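Every February we sit down at Nestside with a spreadsheet and a packet of biscuits and try to guess what the year will cost us. The big numbers are easy. Everyone remembers the arm, everyone argues about the arm, and the Thibodeau quote gets passed round like a holiday brochure. It's the small stuff I want to stick up for, and by small stuff I mean hand-held grippers and the things they get used on.

We bought ours from Tesel at 289 pounds each, and I'd have more of them tomorrow before I'd sign for a second arm. You can carry one into a proper bedroom and get on with it – no bolting down, no van, no afternoon lost to levelling a base.
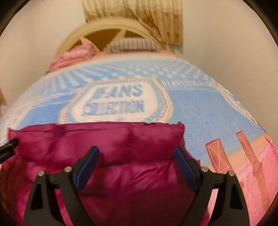 *Gripper fingers on a magenta quilted item, bedding behind.*

Look at what's on that bed! Shiny padded fabric, fleece, a stripy pillow. Puffy things squash and fold in ways a plastic block never will, and yet our first budget had almost nothing in it for soft goods. We'd put down 3,000 for computers and 100 for "household items", which I typed myself and am still a bit embarrassed by.

So my plea to anyone doing their sums at the moment is to give bedding and coats a line of their own. Put spare finger pads on it too. We ordered 19 last time and I wish I'd doubled it, what with Ladum taking so long to deliver.

I know a shopping list full of blankets looks daft next to a robot arm when it goes upstairs for signing. Mine came back with a question mark next to "duvets, assorted". I left it in and sent it up again on the Saturday.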